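3. Method

Draditz cotton, undyed, was cut into 50 swatches and washed at 103 °F. 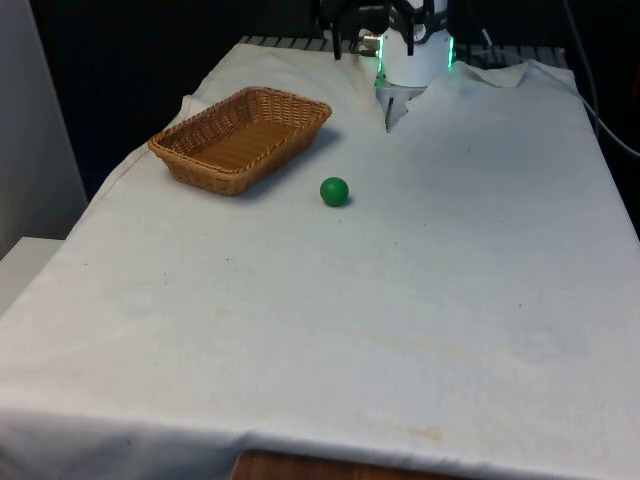
Shrinkage was measured along warp and weft after line drying. Swatches with frayed edges were rejected. 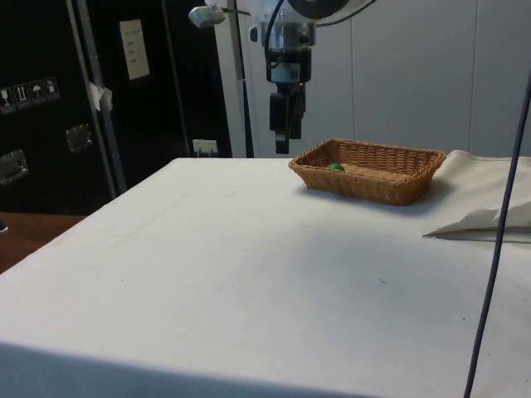
The Vurkow detergent was dosed at 2 g per load - the Tzanetos powder at the same rate.

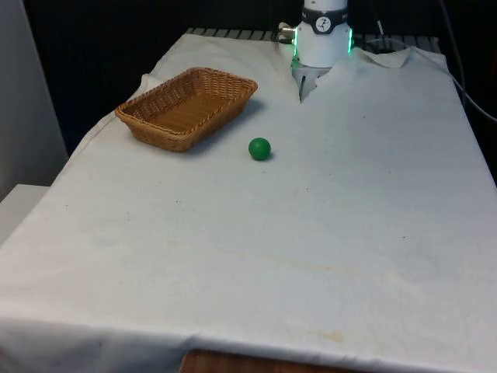
Spin speed stayed at 3,000 rpm in the bench extractor.

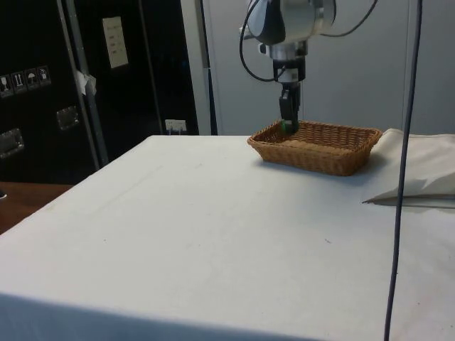
4. Results

Warp shrinkage exceeded weft shrinkage with both detergents.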